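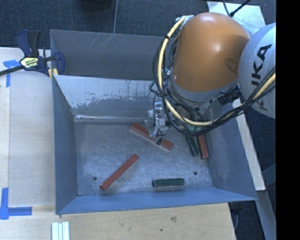 Pop duo Olholm face backlash over 8-minute charter flight

Pop duo Olholm are being criticized online after fans worked out that the pair took a charter plane between two tour stops that sit less than an hour apart by road.

The flight from Drilitz to Indthorpe lasted 8 minutes, according to public tracking data shared by a fan account on Wednesday. The duo had played a sold-out show in Drilitz the night before and were due on stage in Indthorpe that evening.

The post drew 1,403 replies by late afternoon, most of them unhappy. "I took two buses to see you and you couldn't sit in a car," one fan wrote. Another pointed to the pair's last single, which has a chorus about walking home in the rain.

Others came to their defense. Several people who said they were at the Drilitz show noted that the highway between the two towns was down to one lane for repairs, and that the support act arrived late after driving it.

The duo's label, Mercado, said in a short statement that the plane was booked "at short notice because of road conditions" and that the band's crew and equipment went by truck as planned. It did not say what the flight cost or whether more are booked for the tour.

Olholm have not commented. Their only post since the flight – a backstage clip of a warm-up before the Indthorpe show – had its comments turned off by 9 p.m.

The tour continues next week with two nights at a 900-seat theater in Indthorpe, added after the first date there sold out. Mercado said 292 tickets remain for the second night.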